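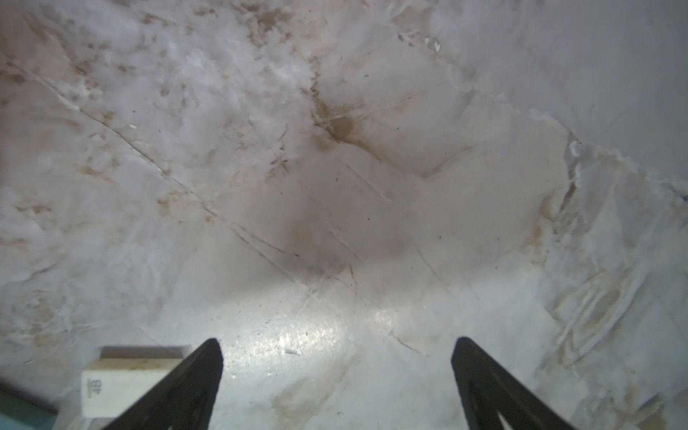 Household testers wanted: Drotano desktop arm, second round
Posted 24 April 2025
Reference: 3547
Closing: when we have enough people, or when Reto runs out of boxes

Sarko makes one product, the Drotano, a small robot arm that clamps to the edge of a table and picks things up with two fingers. It also puts them down again, usually where you asked. We plan to sell it as a kit in December for $2930, and before then we would like it to spend some time with people who don't work for us and have no reason to be kind.

We are looking for 50 households, studios, classrooms and small workshops to build a Drotano, live with it for five weeks and tell us what annoyed them.

What you would be doing

A kit arrives by courier. You put it together from the printed manual, which Areti Politis has now rewritten twice and would dearly like somebody to get through without phoning her. Assembly takes most people an afternoon. It took our accountant a long weekend, and she is still entitled to apply.

Once the arm is standing, you clamp it to a surface you already own and give it small jobs. We send a list of suggested ones: lift an eraser, move a block from left to right, set one item beside another without knocking over a third. There is a small camera near the gripper so you can watch what it is up to from its own point of view. After the first week you make up your own jobs. The first round gave us button sorting, seed trays, dominoes and a man in Hobart who wanted help with his stamp collection. We talked him down to envelopes.

You fill in a short log each time you use it. "Short" means five questions and a box for swearing. At the end there is a half-hour phone call with Lwazi Steyn, who runs the trial and writes everything down.

Why we need your furniture

Our own benches are plain grey and evenly lit, and the Drotano is a champion on them. Real surfaces are another matter. In the first round it struggled on anything shiny, patterned or blotchy, and it treated a reflection from the ceiling light as an item of great interest. A pale object on a pale, busy surface is still about the hardest thing you can hand it. So if your kitchen bench has veins, streaks, stains or a finish you regret, please mention it on the form. It will count in your favour. 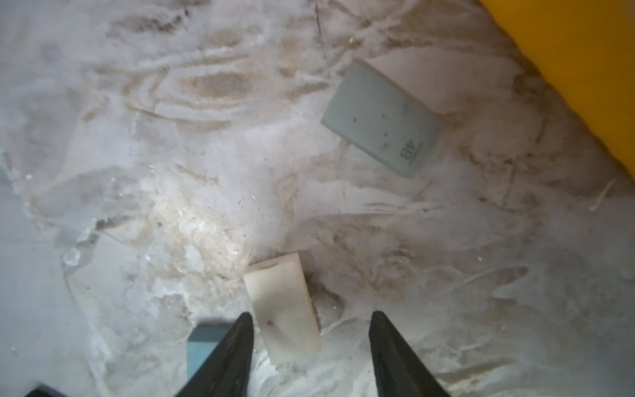 Fingers open on either side of a small cream-white block. Further up, a piece marked 4B.

Daiane Assunção, who looks after the gripper, would also like to hear from people with soft things, flat things and things with rounded corners. Flat things especially. Getting two fingers around something thin that is lying down is harder than you'd think, as anyone who has dropped a coin on a tiled floor already knows.

What's in the kit

The arm, in pieces
The two-finger gripper, already assembled (we learned)
Wrist camera and cable
Table clamp, to suit most edges up to 5 cm thick
Power supply with a Canadian or Australian plug
The manual, third edition
A bag of screws with a few extra, because carpets exist

You will need your own laptop, a screwdriver you trust and a table that doesn't wobble. The software runs on anything reasonably recent. You do not need to know how to code. If you do know how to code, you are welcome, but please read the manual anyway and resist the urge to fix things before you've told us they were broken.

Who can take part

Anyone over 18 living in Canada or Australia, with a permanent spot for the arm of a bit more than a dinner tray. Teachers can apply for a classroom, with a note from the school. Children may use the Drotano with an adult in the room. Cats may observe. The arm stops when it meets resistance, and the fingers close gently, but it is still a machine with elbows and ought to be switched off when you leave the house.

We would particularly like to hear from:

People who have never built a kit of any kind
People who are left-handed
People with arthritis or limited grip, who may have firm views on the clamp
People who took part in the Wieser trial and were left out of pocket for postage (that was a different company, but we heard about it, and we pay postage both ways)

What you get

You can keep the arm or send it back. If you keep it, there is nothing to pay, and it comes with the same warranty as one bought in the shop. If you send it back, we give you a $200 gift card and try not to take it personally. Your name goes in the back of the manual if you want it there.

What you don't get is a servant. The Drotano will not do dishes, fold shirts or fetch anything from another room. It has the reach of a seated person with good manners. A few applicants last time were hoping for more, and their logs made sad reading.

What we do with your recordings

The wrist camera records only while a job is running. Clips stay on your laptop until you choose to send them, and you can delete any of them first. We use them to improve how the arm finds and picks up objects. Ottilie Gruber handles privacy and will answer questions in full sentences. We don't sell clips or use them in advertising without asking you separately.

How to apply

Fill in the form on the Hotau page of our site (Hotau is the name of the trial; it was meant to be temporary) and quote reference 3547. You'll be asked where the arm would stand, what you'd have it pick up and whether you own a level. Add a photo of the table if you can. Please don't tidy it first.

Reto Aigner reads every form and replies to all of them, though slowly. Kits go out in batches as places are filled. If you haven't heard from him within three weeks, write again and use the word "clamp" in the subject line, and it will reach him at his bench.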